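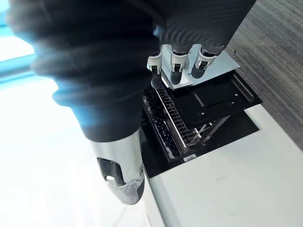

Search this site Enter keyword Go

6th January
Posted by the Stage Desk

Happy new year, all! I've been sitting on this one over the break and I'm finally allowed to share it. Cadwaladr, the little theater press that put out those two-hander collections I keep going on about, is opening up its whole back catalog of short plays to school and community drama groups, starting in February. You'll be able to read every script in full before you decide on one, and the performance license for the one-acts is going to be a flat $40 per production, however many nights you run.

If you've ever tried to put on a short play with teenagers, you'll know why I let out a small whoop at my desk. Last spring I was helping out with a one-act evening and we spent more time on licensing emails than we did on blocking. We had quotes that changed depending on how many seats we had, whether the seats were raked (I still don't know why that mattered), and whether we were selling snacks. We ended up swapping one of the plays with three weeks to go, and the kids had already learned half of it.

The catalog has 100 plays in it at launch. Most of them run between ten minutes and half an hour, and there's a decent spread of cast sizes, with plenty for big groups where you need everyone to have something to do. I had a preview login for a few days and read far too many of them in my pajamas. My favorite so far is Gulodia, a strange, funny piece set in a country that exists only on one family's kitchen wall map. It has a part for a customs officer who refuses to let anybody into the living room, and I would have fought people for that part at age 16. It needs five actors and a table, and the table could be a couple of boxes if you're stuck.

I was also glad to see the Pornotis plays in there – all three of them, including the middle one, which has been out of print so long that my own copy is a photocopy of a photocopy with a page missing. (I now know how the scene in the boathouse ends. I was wrong about it for years.) They're heavier going than Gulodia, and I'd keep them for older groups, but there are two monologues in the last play that would make terrific audition pieces for anyone tired of doing the same speech as the person ahead of them in line.

Speaking of monologues, those are being handled a little differently. You won't need a license to use one for an audition, a class, or an exam, and they can be downloaded one at a time. If you want to string several together and charge for tickets, that counts as a production and you pay the $40 like everybody else. Seems fair to me.

A few practical bits I asked about. Groups sign up once and one adult has to be the named contact. You can print as many scripts as you have people in the cast and crew. Small changes, like switching a character's gender or swapping out a local place name, are fine without asking, but you do need to write in if you want to cut a scene or move the play to a different period. Filming for the group's own archive is okay. Putting the whole thing online isn't, though you can post a clip of up to 5 minutes, and I can already hear the parents cheering.

The full-length plays aren't part of this yet. Cadwaladr says those agreements are older and messier, and they're working through them with the writers one by one. I'd love to see them follow, but I wouldn't plan your fall season on it.

There's also a workshop program tied in with the launch, run together with Kastuler, the touring company that does all that work in libraries and church halls. They'll take a script from the catalog and spend a day on it with your group, ending in a rough staging of a couple of scenes. I saw one of their days a while back and came away with a warm-up game involving chairs that I've stolen and used ever since. Places are limited for this first round and they're asking groups to say which play they'd like to work on when they apply, so get reading as soon as the catalog opens.

Sign-up for the scripts will be on the Cadwaladr site, and the workshop form will be on the same page. If your group does end up doing Gulodia, please let me know when and where – I'll drive a pretty long way to see that customs officer.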